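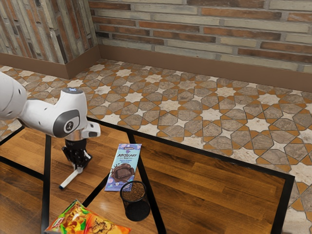

A success rate should come with its rules

I work with simulated robot arms, and I read many reports from other people who do the same. Most of these reports have one number near the top. The arm completed the task in such a percent of the trials. I want to argue that this number, printed alone, should not be accepted any more, and that we who write the reports can fix it without waiting for a standards body.

Take a table task of the most usual kind. There is an arm with a two-fingered gripper, a wooden table top, and a few things lying on it: a chocolate bar, a mesh cup, a bag of chips, a thin white object with a blue tip. The instruction says to pick up one of them and put it somewhere. It sounds clear, but when I try to judge the trials I find questions everywhere. If the bar is leaning on the edge of the cup, is it in the cup? If the gripper pushes the chips bag off the table on its way, and then finishes the task correctly, is it a success? How long may the arm wait above an object before we stop the trial?

Last year my small group compared two controllers, which we call Denska and Garkinness. We ran 258 trials with each in the same simulated room. By our first rule, where only the final position of the object was checked, Denska was clearly better. Then a colleague asked to count any strong contact with other objects as a failure. We scored the same recordings again, and 69 of the Denska trials changed from success to failure. For Garkinness only 7 changed. The order of the two was reversed, and we did not run the robot even one more time.

Both rules are reasonable. If the arm will sort trash, the first is maybe enough. If it will work on somebody's desk, I would want the second. What I cannot accept is that a reader sees the percentage and does not know which rule stands behind it.

So I propose a habit. Before the first trial, write the rule for success in full sentences and save it with a date. Ours for the desk tasks is dated 26 Nov 2024 and it fits on one page. It says what final state is needed, what contacts are allowed, how much time is given, and who decides in the doubtful cases. If the rule must change later, keep the old text, score everything again by the new one, and print both results.

The second part of the habit is about how the objects are placed. In a simulator it is very easy to move the cup a little to the side when it makes trouble. I have done it myself and I did not feel that I was cheating. I thought I was "cleaning the setup." But a cup that stands against the thing you want to grasp is a normal situation on a table, and a thin object lying diagonally is also normal. The starting positions should be drawn by a fixed procedure, and the procedure should be published together with the list of starts that were thrown away. In Fineo, the tool we use for arranging objects, this list is one exported file. It takes less time than choosing the colors for a chart.

I know the main objection. People say that strict rules make small groups slow, and that early research needs freedom. I agree with the second half. When I am only exploring, I change the rules every hour and I write nothing. But then I should also not publish a percentage. I can say that the method looks promising, and show some recordings.

Another objection is that simulation is only simulation, so why be so careful? I see it the other way. On a real table, the light changes and the wrapper gets torn, and some disorder is forgiven. In simulation we control every start, and anybody with the same files should be able to repeat our scoring. We have less excuse there.

Our next project, Nông, will have its scoring page public before we train anything. Some parts of it will probably be wrong. I would like to receive complaints about that page early, while it is still cheap to correct it.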